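Capítulo 5
Uniones atornilladas: apriete, pérdida de precarga y registro

5.1 Alcance

Este capítulo trata las uniones desmontables con tornillos de diámetro pequeño. Se supone conocida la nomenclatura de roscas del capítulo anterior. Los ensayos citados proceden del taller de Judholm y comprenden 171 uniones, apretadas con la misma llave dinamométrica. 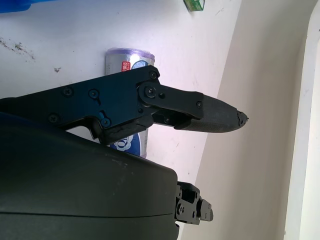 Figura 5.1. Placas metálicas negras con tornillos de cabeza Phillips.

La precarga depende del par aplicado, del diámetro nominal y del coeficiente de rozamiento. Este último es el dato menos fiable de los tres; por ello, el par de tabla se toma como valor orientativo.

5.2 Preparación del puesto

Las piezas se clasifican antes del montaje y se depositan en bandejas separadas por diámetro.
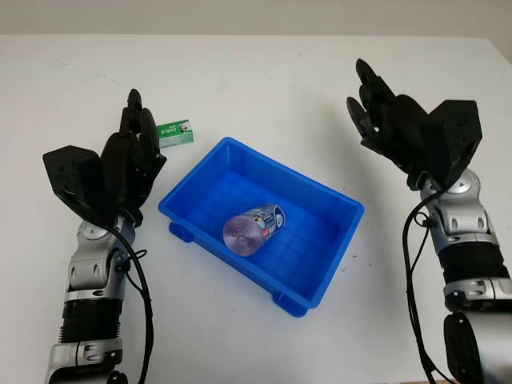

Los tornillos recuperados no se mezclan con los nuevos. En el procedimiento Dredix, la unión se revisa tras unas 600 horas de servicio y el par residual se anota en la ficha correspondiente.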